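Naretti Lane Allotments and Gardens Association
Minutes of the December meeting

Held in the meeting room, Divau Street. The meeting opened at 7.10 pm. There were 19 plot holders present. Apologies had been received from two others and were noted.

1. Minutes of the last meeting
Agreed as a true record, with one correction. Item 4 should read "lower gate", not "side gate".

2. Plots and waiting list
The site has 69 plots, of which 64 are let. Of the five vacant plots, two are waterlogged at the bottom end and will not be offered until the ditch has been cleared. The other three will go to the next names on the list. Two letters about uncultivated plots have been sent. One tenant has replied and asked for time until spring, which was agreed. The other has not replied and a second letter will go out.

3. Water
The supply was turned off at the stopcock at the end of last month and the standpipes drained. The tap by the Zacharias Road entrance still drips and needs a new washer. Members asked whether the dipping tanks could be covered over winter. It was felt that boards would blow off — netting pegged at the corners was preferred. Cost to be found out before the next meeting.

A member asked for the hosepipe rule to be printed on the noticeboard again. Agreed. Hand-held hoses only, no sprinklers, and nobody to leave a hose running into a water butt.

4. Ditch and lower path
Two quotes have been received for clearing the ditch. The lower one, from Rorix Groundworks, came to 2,000 pounds including taking the spoil away. The higher quote did not include this. The meeting voted to accept Rorix, one against. Work to start when the ground allows. Plot holders along the lower path to move pots and edging back from the bank before then.

5. Children's corner
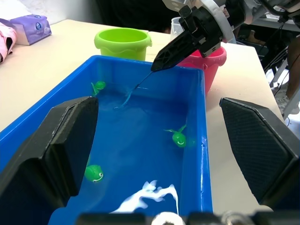
Minutes by the Association Secretary

The tub with the green sea creatures was liked and will be kept for the open day. It was agreed that an adult must sit with any water play at all times and that tubs are to be emptied afterwards, into the border and not on the path. The sandpit lid is split and will be replaced.

6. Bonfires
One complaint from a house on Divau Street about smoke. Members are reminded that fires are allowed after 4 pm only, dry material only. A request to ban them altogether was discussed at length and not put to a vote. To come back at the annual meeting.

7. Seed order
Forms to be in the shed box before the next meeting. Late forms cannot be added. Seed potatoes are on a separate sheet this time — please fill in both.

8. Any other business
The strimmer is back from repair. The shed padlock code will change in the new year and will be given out in person, not by email. Lost property: one grey glove, one trowel.

The meeting closed at 8.35 pm.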